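"We still call it the border, but on the map it is only a line of small crosses"

Yasir Sial has spent six years listening to people who had to leave their homes. He works for Matoušek, a small organisation which records what displaced families say about the places they left, and he has just come back from the ceasefire zone near Wustevance. We spoke in October, early in the morning, before his first meeting of the day.

He begins with the numbers, and he does it without looking at any paper. In the last registration, 3123 people were living in the two camps on the northern side. "When I first went there, it was 300," he says. "So when a minister says that the situation is stable, I ask which situation he means. The shooting is less, this I accept. But the camp is growing."

The ceasefire was signed in spring, and both sides say that they respect it. Sial does not want to call either of them a liar. He says that most of the families he met did not run from a battle. They left after the school closed, or when the road to the market was blocked for the third time, and in the end there was no reason to stay. "A journalist wants to know the day of the attack," he says. "Many of them cannot give a day. They can tell you which week the baker went away."

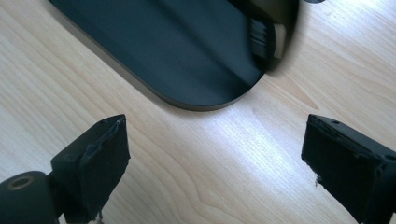
I ask him about the observers, whose mission has been criticised from all sides. He takes some time to answer. Their patrols must announce the route one day before, he explains, and both commanders can refuse it. In his opinion this is the weakest point of the whole agreement – weaker than the question of the prisoners, about which the newspapers write much more.

"The observers are serious people, I have eaten with them," he says. "But they arrive when everybody has already swept the floor."

His colleague Auður Vídalín, who joins us by telephone for the last part of the conversation, is more hopeful. She was responsible for the talks about the water station, and there the two sides really did agree. Since summer the engineers can cross the line with a simple letter, and the villages to the south have water again in the evening. "It was four months of talking about one pump," she says. "I would do it again for the next pump."

Would a new agreement bring the families back? Vídalín believes that some would go at once, if the road was open. Sial is less sure. He tells me about an old man who keeps the key of his house on a string, although his son has told him that the door is gone.

"I did not ask him why," Sial says. "I wrote down the name of his street."

He will travel back before winter. The permission for the journey has not come yet.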